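3 min read

Call for participants: regional train travellers wanted for the Cudance passenger panel

Do you take the train between cities or country towns at least a few times a year? Cudance is looking for people to join a travellers' panel on long-distance and regional rail. We are a small passenger group and we write to members of parliament, to ministers and to the railways when the timetable or the money for the trains is being decided. For these letters we need to know what it is like on the platform and in the carriage, told by people who were there.

Last year we sent a survey to 2577 travellers and received 1643 answers. The survey was useful, but it had only tick boxes, and many persons wrote in the margin that their problem did not fit in any box. The panel is our reply to them.

What we ask from you

You will keep a short travel diary from December, for six months. After every trip you write a few lines: which train, was it on time, could you get a seat, was the toilet open, was there something to eat, did the connecting bus wait. You can fill in the diary on our website or on paper, and we pay the postage. We will also invite you to two group talks, each on a Saturday at 10 am. You may join by telephone if you live far from a station or cannot travel on that day.

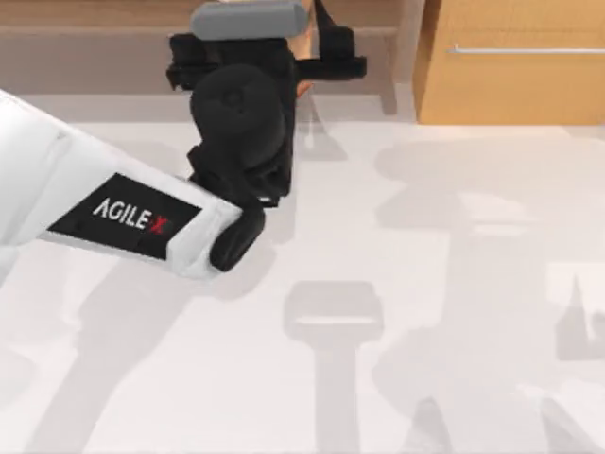 Do I need to be a member of Cudance to take part?
Anyone aged 18 or over can apply, and membership is neither asked for nor offered as part of the panel.

Who we are looking for

We have places for 315 people. We would like to hear especially from those who use the Vivier line, where the evening train was removed from the timetable, and from those who get on at Asow, where the ticket counter is now closed. Shift workers, students, parents with prams and travellers in a wheelchair are very welcome. If you have stopped taking the train, please apply also. Your reasons are of interest to us.

What you receive

Each panel member gets a travel voucher at the end of the six months, also when some diary pages are missing. We will send you the finished report before it goes to the politicians. Your name will not be printed in it unless you give us permission in writing.

How to apply

Please write to Tracey Bickerstaff, panel organiser, at the Cudance office in Baloyi Street, or use the form on our website. Tell us your nearest station, how often you travel and in which hours of the day you can be phoned. It is not necessary to write a long letter. We answer every application, but it can take up to two weeks.

4 comments · 27 shares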